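# Kinby bench cell – simulated layout

Kinby is a tabletop sample handler that Randa Nseir and I are building in the shared workshop at Arnonitz. We work in simulation before cutting any stock. The base plate is bolted through the table at four points in the model, and joint speed is limited to 40 per cent for all layout checks. The simulation steps at 400 Hz – slower rates let the fingers sink into the racks.

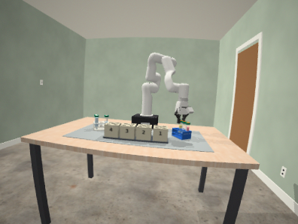 *Front view. Numbered boxes 4 to 1 on the mat, gripper by the blue rack.*

Box numbers match the order in the job file, so a wrong pick shows up in the log at once. Hiba Azar wrote the parser for it in April. A full job file has 58 lines, of which 30 are moves and the rest are waits and gripper commands. 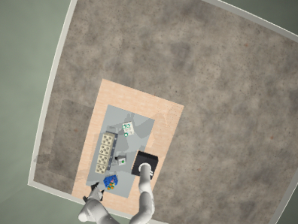
*View from higher up. Four blocks in a row, black box at the right of the table.*

Reach is checked from this angle. Next job: mat offsets, then cable routing at the wrist.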